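How to Measure a Room and Draw a Floor Plan to Scale

Posted January 24, 2019 by Iddrisu Agyeman

A scale drawing saves a lot of lifting. Once you have one, you can try a sofa on three different walls without moving it, and you can take the drawing to the store. You don't need drafting skills or software.

What you need

A tape measure, 18 feet or longer
Graph paper with 4 squares to the inch
A pencil, an eraser and a ruler
A clipboard or a stiff piece of cardboard
A second person for the long walls, if one is available

Step 1. Make a rough sketch

Stand in the doorway and draw the outline of the room by hand. It doesn't have to be neat or in proportion. Include every corner, even small ones such as a chimney breast or a boxed-in pipe. Mark doors, windows, radiators and outlets. Leave plenty of white space around the outline for the numbers.

Step 2. Measure the walls

Start at the left side of the door and work clockwise until you are back where you started. Measure along the floor, just above the baseboard, and write each number on the sketch before you move on. Use inches only. A wall that is 140 inches long should be written as 140, and you can convert it later if you want to.

Then measure the full length and the full width of the room in one pull each. The short pieces along a wall should add up to the full length. If they are off by more than half an inch, measure that wall again.

Open-plan rooms take a little more care. Treat the whole space as one outline first, then mark where the floor changes or where a half wall sticks out. Dining tables and other large pieces can stay where they are as long as you can run the tape past them. 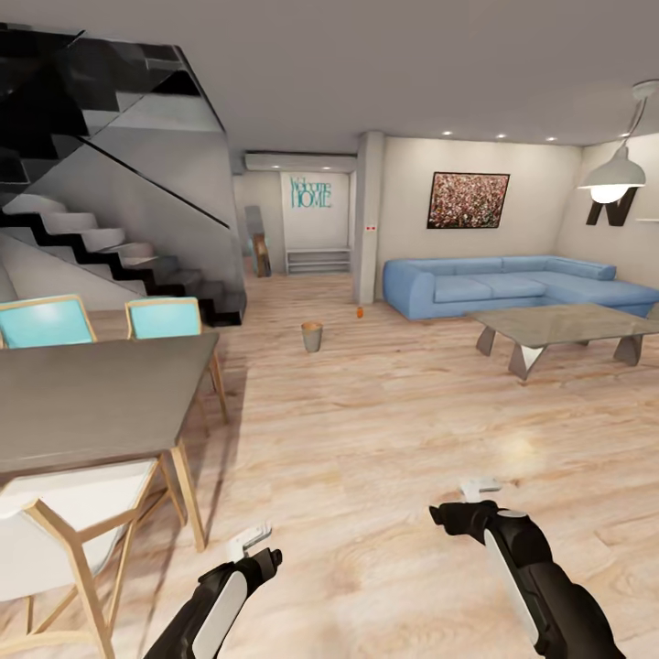
Living and dining area in one room, with the dining table on the left.

Step 3. Measure doors and windows

For each door, measure the opening without the trim, and the distance from the nearest corner. Note which way the door swings. For windows, also write down the height of the sill from the floor. I left this out when I drew our first apartment on Preledmont, and we bought a bookcase that covered the bottom of the window.

Step 4. Choose a scale

Let one square equal one foot. On paper with 4 squares to the inch, this is the usual quarter-inch scale, and most houses fit on a single sheet. For a small bathroom, let one square equal six inches.

Step 5. Draw the plan

Draw the longest wall first with the ruler. Work clockwise again in the same order you measured. If the last wall doesn't meet the first one, look for a number you copied wrong — a 6 read as a 0 is common. Draw each door swing as a quarter circle.

Step 6. Cut out the furniture

Measure the width and depth of each piece and cut it out of colored paper at the same scale. Write the name and height on it. A sofa 70 inches wide comes out a little under six squares long.

Leave 36 inches for main walkways and the same behind dining chairs, so people can get up without hitting the wall.

Keep the original clean and work on photocopies.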